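Why do shadows change size?

Hello again, shadow spotters! Last time I promised I'd have a go at Eylül's question, which was: "Why is my shadow a giant at breakfast and tiny at lunch?" I love this one, and I've been hopping around my garden in Nollow with a tape measure trying to get a proper answer for you.

First things first. What is a shadow? Light travels in straight lines. It can't bend round you to get to the other side, so when you stand in the sunshine your body blocks some of the light, and the bit of ground behind you gets less of it. That darker patch is your shadow. It isn't a thing you could pick up or roll into a ball (I did try when I was four, and I was very cross about it).

Now, about those giants. Early in the morning the Sun is low in the sky, so its light comes in sideways, skimming over the hedges and garden walls. When sideways light hits you, the patch you block stretches a long, long way across the grass. By the middle of the day the Sun has climbed up as high as it's going to get, and its light comes down more steeply. The patch gets shorter. Then in the afternoon the Sun sinks and your shadow stretches out again, only this time it points the other way!

You can make all of this happen indoors with a torch. Stand a pencil up in a lump of modelling clay, close the curtains and hold the torch down low, nearly touching the table. Long shadow! Now lift the torch slowly up and over the pencil. Watch the shadow shrink and shrink until it's hardly there at all.
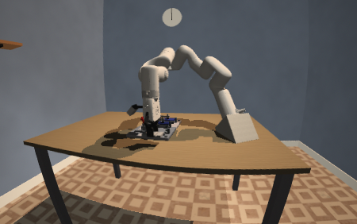 While you've got the torch out, try moving it closer to the pencil and then further away. When the torch is close, the shadow on the wall gets fatter and bigger. That's because light from a torch spreads out as it goes, a bit like water from a watering can. The nearer the pencil is to the torch, the more of that spreading light it gets in the way of.

Sunlight doesn't do that, or not so you'd notice. The Sun is so far away that by the time its light gets to us the rays are travelling almost side by side. Jump up and down in the garden and your shadow won't swell up like the pencil's did.

Maarja wrote to ask why some shadows have fuzzy edges, and I had to go and look at a lot of fences before I could write back. If the light comes from one tiny point, the edge of the shadow is crisp. If it comes from something wide, like a big window or a lamp with a shade, some light sneaks in past the edge from one side and some doesn't, so you get a soft grey border. That border has a lovely name – the penumbra. The really dark part in the middle is called the umbra. Say them out loud, they're good words.

And what about cloudy days? The clouds scatter the sunlight so that it comes at you from all over the sky. There's no single direction for you to block, so your shadow goes very faint or disappears. It comes back when the clouds clear off.

Here's something to do in February, if you get a sunny day. Stand on a playground or a path (ask first!) and get a friend to draw round your shadow in chalk. Go back two hours later, put your feet in exactly the same place and draw it again in another colour. Mine had swung right round and landed on the flower pots. Never look straight at the Sun while you're doing it, please, not even for a second and not even with sunglasses on.

Send me your chalk drawings when you've done them. Next time I'll be answering Cosmin, who wants to know whether a shadow can be any colour besides grey.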